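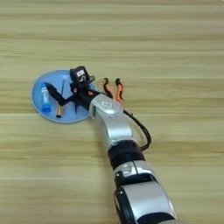 Arm and multi-fingered gripper working over a plate of small objects on the bench.

Planning and Budgeting for a Bench-Top Robot Arm
Equipment Planning Guide for Teaching and Research Laboratories

Last updated: September

This guide sets out the steps a laboratory should follow when it plans to buy a robot arm and gripper for table-top handling work. It applies to new purchases and to the replacement of existing equipment. Laboratories that intend to lease should read Step 4 first.

Step 1. Write down the work

Begin with the task. A request that names only an arm model will be returned to the laboratory. State which objects the robot will handle, what they rest on, and how much table it must cover. Small household and office items are a common starting point, and they place different demands on a gripper than boxes or machined parts do. A thin pen on a dish with a raised rim requires the fingers to reach down close to the surface without striking the edge. A short cylinder may roll when touched.

List the objects by name and record the weight and narrowest width of each. Attach the list to the request. Suppliers will ask for it, and two quotations can be compared only if both were prepared from the same list.

Step 2. Choose the gripper before the arm

The gripper, its mounting plate and any sensor fixed to it all count against the load the arm can carry. Laboratories that select the arm first often find that little capacity remains for the object itself. Add the weights together, including the cable and connectors, and then select an arm with a margin above that total.

A two-jaw gripper is cheaper, easier to program and simpler to repair. A multi-fingered gripper can take hold of a wider range of shapes, but it brings more joints, more wear parts and a longer period of setup. Laboratories should request the multi-fingered type only where the object list calls for it.

Ask each supplier to state in writing:

- the price of replacement fingers and fingertips, and the usual delivery time
- whether the gripper's software works with the arm's controller as supplied
- which cables and adapters are included
- who is responsible for repair if the arm and gripper come from different firms
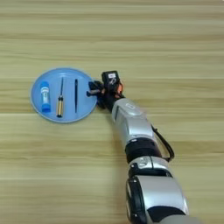 Objects that lie side by side are harder to pick up than the same objects placed one at a time, and the trial described in Step 5 should include both arrangements. Leonie Eder, who coordinates shared equipment at the Dikside laboratories, recommends that the trial objects be sent to the supplier in advance. Substitutes chosen by the supplier tend to be larger and easier to hold.

Step 3. Plan the bench and the cables

Measure the full reach of the arm and mark it on the table with tape. Nothing that is not part of the work should be stored inside the marked area. The table must be rigid enough to stay still when the arm stops suddenly – light office furniture is not acceptable.

Cables that run along the outside of the arm need enough slack for every position of the wrist, but should not hang where they can catch on a fixture. Include spare cables in the budget. Set aside up to $2000 for the table, mounting hardware, emergency stop and cable supports. This line is often left out of first drafts.

Step 4. Prepare the budget

Use a separate line for each of the following: arm and controller, gripper, sensors, bench and mounting, software licenses, training, spare parts, and service after the warranty ends. Do not combine the gripper with the arm, even when one supplier provides both.

Quotations must remain valid for at least 90 days to allow for review. For leased equipment, obtain the purchase price at the end of the term and the cost of early return. Both figures belong in the request.

Step 5. Arrange a trial

No order will be approved without a trial on the laboratory's own objects. Allow 30 days where the supplier is willing to lend the equipment. Keep a written log of each session, including failed grasps, stops and time spent on adjustment. The log should be kept by the people who will use the robot daily.

Step 6. Submit the request

Send the object list, quotations, bench plan, trial log and budget sheet to Ronaldo Frota in the Equipment Planning Office. Incomplete requests are held for seven days and then returned. Approved orders are placed by the office; laboratories should not sign supplier forms themselves.

Related guides
Budget sheet for shared equipment: notes for the Bickerstaff building
Risk review for moving machinery
Using the Jesik booking system for equipment trials
Service contracts: the Pralline agreement
Disposal and transfer of old equipment

Contact the Equipment Planning Office | Copyright Dikside Laboratories | Back to top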